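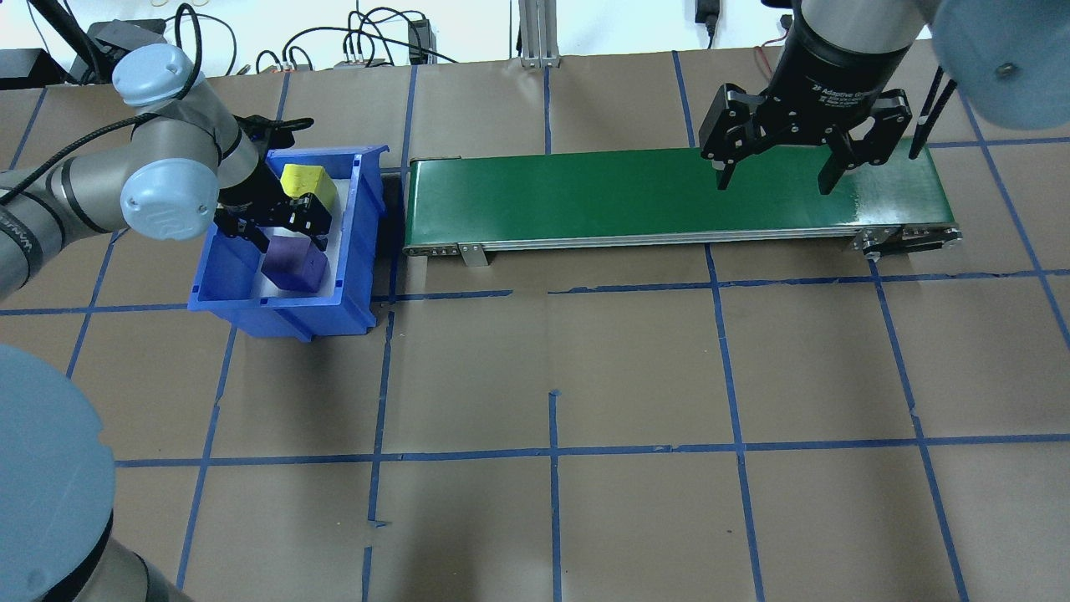
Slide 1. Two arms, one belt, one bin (head view).

Pindach: handover timing on a shared conveyor
Gøran Nyberg, Lunde

State the question first. Can two policies share a belt without a common clock? Each arm gets its own camera views and the state of its own joints. No messages pass between them.

Data: 1741 episodes recorded, 1659 kept after filtering. Dropped runs mostly had missing timestamps. Cube and block positions on the belt vary between episodes.

Slide 2. The fixed view looks across belt and bin. Point out the two grippers, one low at the left end of the belt, one open above the bin. 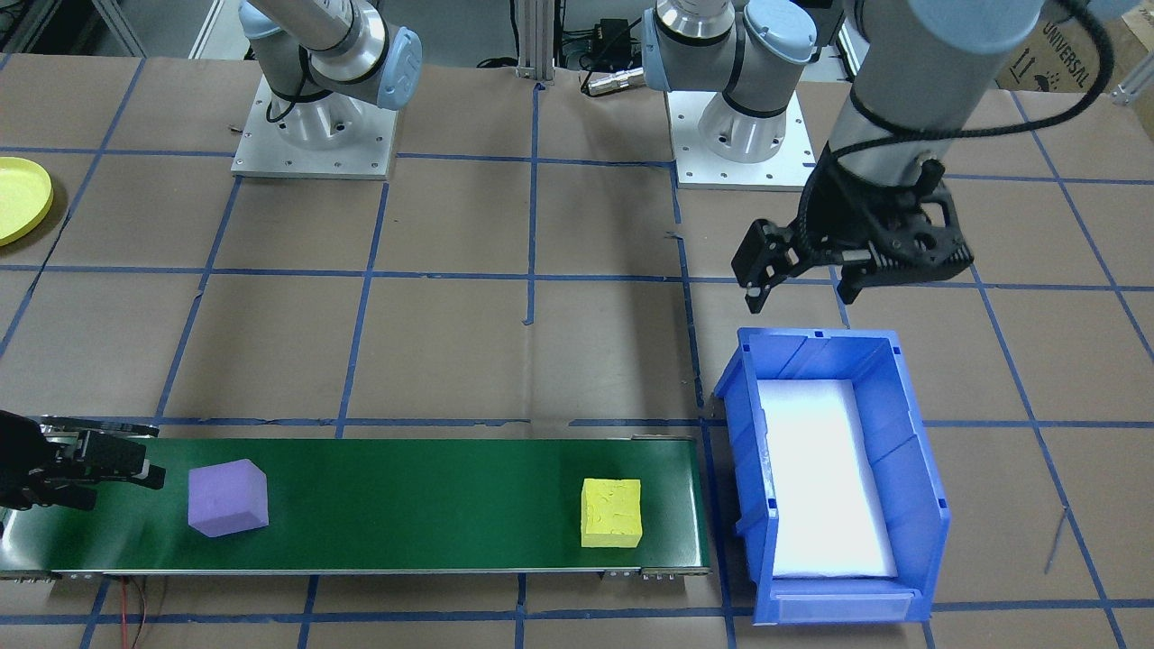 Slide 3. Baseline and limits

Baseline is Stukevex with a fixed delay. Test set is 347 episodes, 13 object layouts. Do not quote success rates by layout, the samples are too small. Tape grid is for resetting only and is not an input.
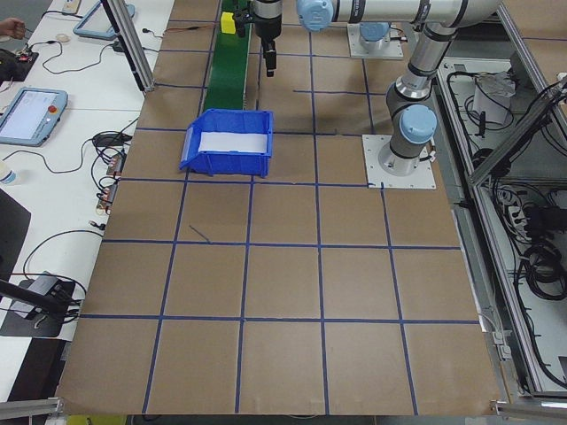 Slide 4. Second fixed view, along the belt, yellow cube near the far end.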